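Old storybook-style box with a faded top, worth restoring or leave it alone?

Teodoro Ledesma
15 Jul 2020

I picked up a little pinkish box with an illustration on top and dark curling script near one corner. The seller swore it was a Galard, 66 years old, and wanted $800. I paid $15, which tells you how firm that story was. The picture is faded, and I'd like to know if it can be brought back. 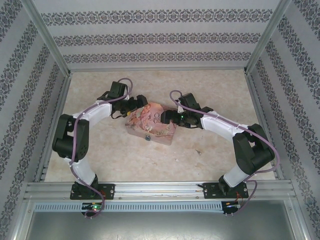

The box, with the small dark knob or button on its front face.

A guy at the flea market told me to rub the top with Bastex. I have my doubts. Has anyone used it on a printed surface and still had a print afterward?

Cropper

Don't. I tried Bastex on a printed lid and it took the peach tones off in one wipe. Faded ink doesn't come back, whatever the label says. Dust it with a soft dry brush and quit there.

As for the age, I wouldn't believe a word of it without a maker's mark.
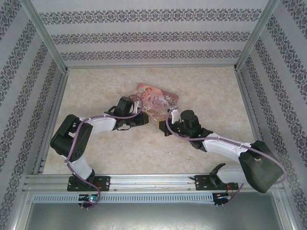
I'd also want to know what the lettering says before putting any name on it. To me it looks like "Once Upon a Time", and plenty of outfits have used that title. Sellers like to attach a name to anything pink with swirls on it.

pratine_6

Nice box!! My aunt used olive oil on hers and it came out great. It did smell for a while.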